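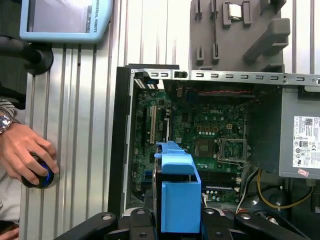

Tekle Gebretsadik asked me after the last session why we bother with desktop towers when everyone in the room carries a laptop. Fair question! My answer is that a tower lets you get your fingers in, and once you know what a socket, a memory slot and a drive bay look like at full size, the cramped versions make a lot more sense.

So, notes for session 7, taking a tower apart and putting it back together. Bring the Vanholm parts sheet if you still have yours (I have spares, but they're the old print with the wrong screw chart on the back).

## Before you touch anything

- Shut down, pull the power cord, then hold the power button for a few seconds.
- Lay the tower on its side with the open side up. Don't work on it standing, I've dropped enough screws into power supplies for all of us.
- Touch bare metal on the chassis. Do it again whenever you come back from the coffee machine.
- Leave the power supply closed. We are not opening one in this course, ever.

## Drives

I like to start with these. A 3.5-inch hard drive in a plastic carrier is a friendly thing to handle: unplug the data cable and the power cable first, then work the carrier free and lift. Hold it by the sides and keep your thumbs off the circuit board underneath. If it won't move, stop pulling and look for a cable you forgot (it's nearly always the cable). 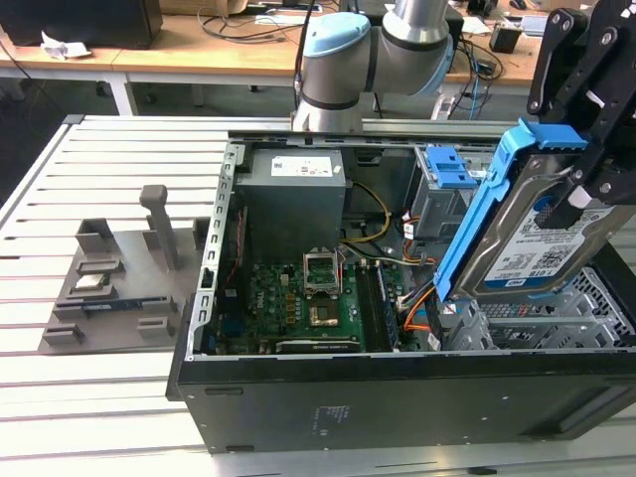

## Memory and the CPU socket

Memory sticks have a notch that's off center, so they only go in one way. Open the clips, line up the notch, and press evenly on both ends till it clicks. It takes more force than you'd like!

The socket is the part to be careful with. The retention bracket swings up once the lever is released, and with the bracket raised please keep tools, sleeves and hair well away from it.
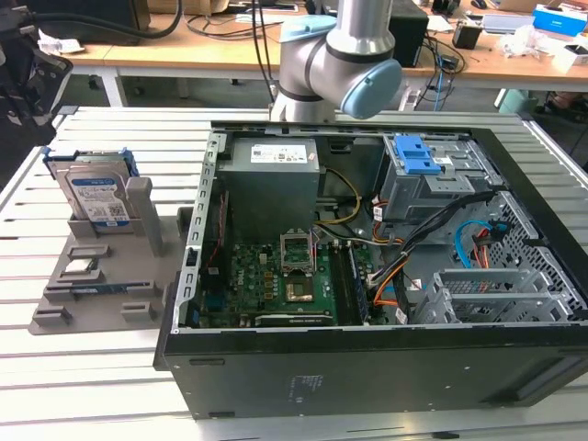 Put whatever you take out in a tray, and lay things down in the order they came off. Going back in, I run the order in reverse and save the cables for last, tucking them away from any fan. Then side panel, cord, power button, fingers crossed.

For next time, read the Plokine handout on cable types, pages 18 to 24. The Inden one covers the same ground but it's drier.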